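I am on the train to Gelcombe now, so I will write down this trip in small parts. Maybe it helps someone who goes there for the first time.

1/ The ticket from the airport costs 19 if you buy it at the machine. On the train they ask you for more. I bought at the machine, but I needed a long time, and the people behind me were breathing loudly.

2/ Coming into Gelcombe you pass the river two times. Sit on the left side. On the right side you will see only the back of warehouses and one very long wall.

3/ In my country we say good day when we enter a small shop. I did this in the bakery beside the station and everybody turned to look at me. The woman at the counter then said good day back, very slowly. I think she wanted to be kind.

4/ My room is at the Corketti guesthouse, number 206. There is no elevator. The stairs are narrow and my suitcase is wide. I rested on each floor and read the fire instructions, so now I know them well.

5/ The room is clean and the window opens completely, which I like. Breakfast is until 9:30. If you come at 9:25 the eggs are already gone but the bread is still warm.

6/ A question for people who know this town: what does it mean when somebody says "you alright?" and continues walking? I have answered three times now with my real condition. I had a headache, so I told them.

7/ Thank you for the replies. I understand, it is only hello. I will say "you alright?" back. It feels strange to answer a question with the same question, but I will try on Monday with the bus driver.

8/ Today I took the bus to Duman. It is a village on the hill with a chapel and a market hall. The bus stops at the lower end and you must climb 200 steps. They are painted with numbers, so you always know how much you still have to suffer.

9/ At the top there is a bench and a water tap. The water tastes a little of iron. An old couple were eating plums and they gave me two without saying anything. This was my best conversation so far.

10/ The market hall was half closed. I bought a soft cheese and did not know that it must be kept cold. My bag knows it now.

11/ Practical: the last bus from Duman leaves at 5:40 and not at 6:10. The sign at the stop is from last summer. I walked down along the road in the dark with my phone lamp, and it took me more than one hour. Please do not do this in thin shoes.

12/ The Evon café on the square stays open late. I was cold and I ordered soup by pointing. It came with a second plate of potatoes. I still do not know if I ordered the potatoes, but they were on the bill, so probably yes.

13/ Bus driver report. I said "you alright?" first. He said "not bad, you?" and then he waited for me. For this I had not prepared an answer. I said "Gelcombe."

14/ I leave tomorrow on the early train. I have learned which stairs make noise, and the bakery woman says good day before I do. If you go in January, take gloves, and coins for the lockers at the station. The lockers do not accept cards.

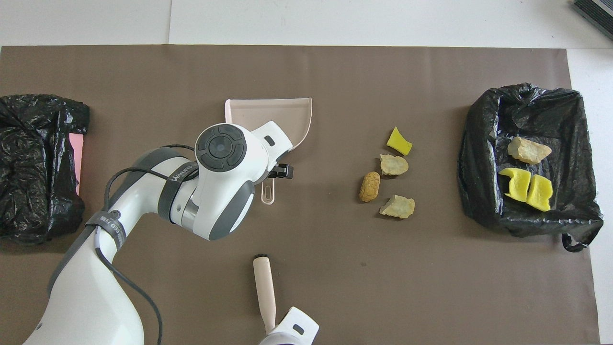
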